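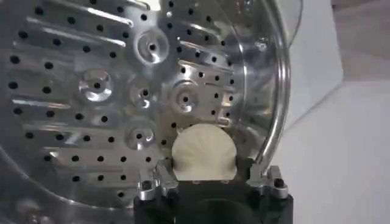
Kwok Building – Teaching Kitchens Support

Section 4. Installing and setting up the Munov water softener

The Munov is a cabinet softener with one resin tank and one salt compartment. It feeds the steam ovens, the kettles and the dishwasher line. It does not feed the drinking taps, which stay on untreated mains water. Read the whole section before you shut anything off.

4.1 Before you start

You will need the softener, the bypass valve, two flexible hoses, the drain hose, the overflow elbow, a hardness test kit and enough tablet salt to fill the compartment to the line. The hoses come in the same carton as the valve. The elbow is taped inside the lid and is easy to miss.

Choose a level spot within reach of a floor drain and a grounded outlet. Leave 50 mm behind the cabinet for the hoses and 200 mm of clear space above the lid for filling.

CAUTION: Do not install the softener in an unheated store or on an outside wall. A frozen resin tank cannot be repaired.

4.2 Connecting the water

1. Shut off the mains supply at the stopcock and open the lowest tap in the room. Wait until it stops running.
2. Fit the bypass valve to the back of the softener with the arrows pointing the same way as the flow. Push in both clips until they click.
3. Connect the inlet hose to the port marked IN and the outlet hose to the port marked OUT. Tighten by hand, then a quarter turn with a wrench.
4. Push the drain hose onto the barbed fitting and secure it with the clamp. Run it to the floor drain without kinks.
5. Fit the overflow elbow to the side of the cabinet and run a separate hose from it to the drain. The overflow works by gravity, so the hose must slope down the whole way.
6. Set the bypass valve to BYPASS and open the mains slowly. Check every joint.
7. Move the valve halfway to SERVICE and wait until the hissing stops, then move it all the way.

NOTE: Do not join the drain hose and the overflow hose with a tee. They need to reach the drain separately, with an air gap at the end of each.

4.3 Adding salt

Use tablet salt only. Kerach tablets are what we keep in the dry store, in the blue bin by the door. Block salt does not fit under the lid, and table salt packs down into a solid crust that has to be chipped out.

Fill to the line molded inside the compartment. You do not need to add water – the softener draws its own after the first cycle. 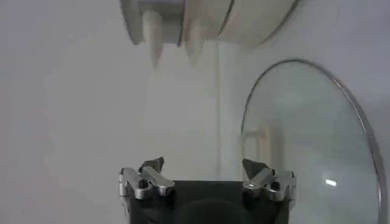 Américo Moreira asks that whoever fills the salt also signs the sheet on the cabinet, even for a part bag, as in January the compartment ran empty and there was no way to tell when it had last been filled. He adds that if the sheet is full, a new one can be printed from the Jestudent page under Kitchens, Forms.

4.4 Setting the controller

1. Plug in the adapter. The display shows the software version, then a flashing clock.
2. Set the time with the up and down keys and press SET.
3. Test the incoming water with the kit and enter the hardness reading. Use the reading from your own test, as the supply changes between buildings.
4. Set the regeneration time. The factory setting is 2:00 a.m. and suits most kitchens.
5. Set the maximum interval to 7 days, so that the resin is rinsed even when the kitchen is closed between terms.
6. Enter 890 as the capacity value and press SET twice to save.
7. Hold REGEN until the motor starts. The first cycle must finish before you use the softened supply.

CAUTION: Water bypasses the resin during regeneration. Leave the steam ovens and dishwasher off until the display goes back to the clock.

4.5 Checking the result

Run a softened tap for several minutes and test again. If the reading is still high, check the bypass valve first. It is often left partway between the two positions. If the valve is right, confirm the hardness setting and start another cycle by hand.

Slightly cloudy water on the first day is trapped air and will clear. Brown or amber water means resin dust; keep running the tap to waste until it is clear.

If the display goes blank, unplug the adapter, wait one minute and plug it back in. The settings are kept in memory, but the clock may need to be set again.

Revised 2020-07-26. Replaces the loose sheet kept in the plant cupboard.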